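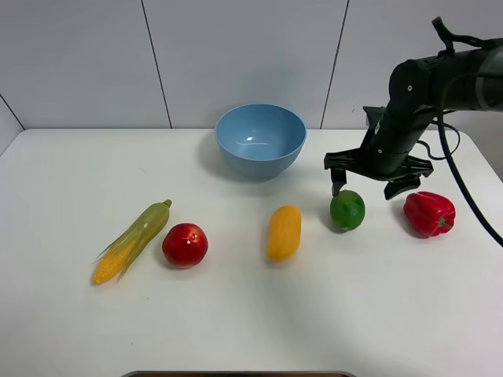
December 8, 2019
By Davoud Amini

Section 6. Teaching the Arm to Clear the Table

By now your arm is bolted down, homed, and answering commands from Protar. Now for the fun part! In this section you'll teach it to pick up toy produce and drop it in a bowl, and when the first lime goes in you will want to call everybody in the shop over to look. These steps were written for the bench at Hadton, but they should carry over to any home build with a flat table and a parallel gripper.

What you need on hand

- The arm, with its gripper and wrist camera fitted (Section 4)
- A plastic bowl wide enough for the open gripper to reach into
- Toy fruit and vegetables in mixed shapes: something round, something long, something lumpy
- The Flustow power supply, with the stop button where your free hand can reach it

Laying out the table

1. Wipe the tabletop and let it dry. Crumbs and specks don't bother the gripper, but they can confuse the camera on a plain white surface.

2. Set the bowl near the back of the table, 475 mm from the center of the base. Trace its foot lightly in pencil so you can put it back in the same spot after a bump.

3. Spread the produce across the middle in a loose row. Leave room on both sides of each piece for an open finger to come down.

4. In Protar, set the reach limit to 600 mm and the speed to 20 percent. Slow looks silly for a minute, and then you start noticing everything the arm is doing - keep it slow.

CAUTION: Keep hands and sleeves off the table whenever the arm is powered. If you need to nudge a piece, press stop first.

Checking the wrist view

5. Open the gripper all the way and bring up the wrist camera. Both fingertips should show at the bottom, one in each corner, with clear table between them. If you only see one, loosen the camera bracket, turn it a hair, and tighten it again.

6. Jog the wrist toward the ear of corn. Corn is a great first target for this check, with bright kernels at one end and floppy green husk at the other. Stop while it's still off to one side, so you can practice bringing it to the middle. 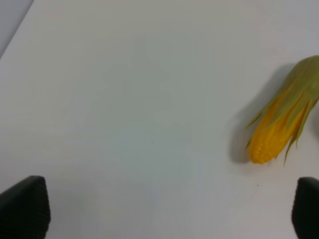 Rezaei says to skip the husk completely and always close on the kernels, as the leaves fold under the pads and the whole ear rolls out on the way up. I tried it both ways at Hadton and I'm convinced. Line the fingers up across the ear, well down toward the blunt end, and it comes up beautifully.

7. Close the gripper until the pads touch, then squeeze 6 mm further on soft pieces. Save the value under the name of the piece. Hard plastic needs less.

Running the cables

8. Before the first drop, move the arm by hand through its full swing and watch the wiring. You want enough slack for the wrist to turn freely. A long loop can sag onto the table or lie right across a piece, and then the gripper may pick up the cable along with the corn.

9. Send the arm to the drop point above the bowl. Stay just above the back rim and check that nothing dangling can hook the edge. On an arm like ours, with PIPER printed on the side, the lettering is handy for spotting a twist in the forearm from across the room.

10. Release one piece at a time. Smooth round pieces go in easily; a long one can lean against its neighbor, so leave a gap above whatever is already in there.
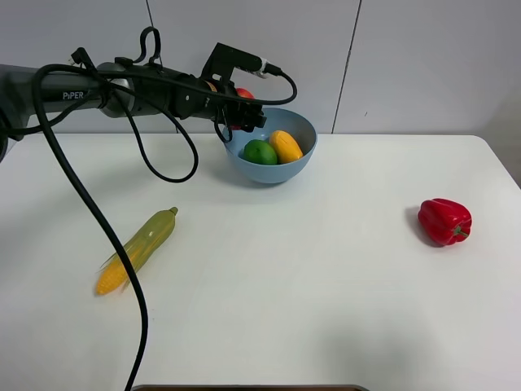 Picking up awkward shapes

11. Save the lumpy pieces for last. Slow the final approach again and watch the wrist view all the way down.

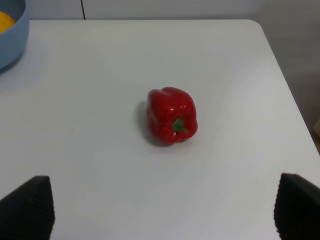

Grip width matters more than grip force on anything with lobes. Start wide and close in small steps, checking after each one that the piece hasn't slid. Our red pepper is the best teacher we have for this. When it lies on its side with the stem pointing off to the lower right, get it between the open fingers first and look at where the creases run before you pick an angle. You want a pad flat against a lobe on each side. The shiny skin throws white highlights too, so if Protar loses the outline, turn down the nearest lamp and try again.

12. Lift straight up, pause, and check the grip before you swing toward the bowl. If the piece has tilted, set it down and go back to step 11.

NOTE: Save your positions under a new name after every good run. I lost a whole evening of November settings by overwriting one file, and they were good ones!

Once every piece makes the trip at slow speed, move the bowl to the other side of the table, trace it again, and repeat from step 9. Timing and faster moves are covered in Section 7.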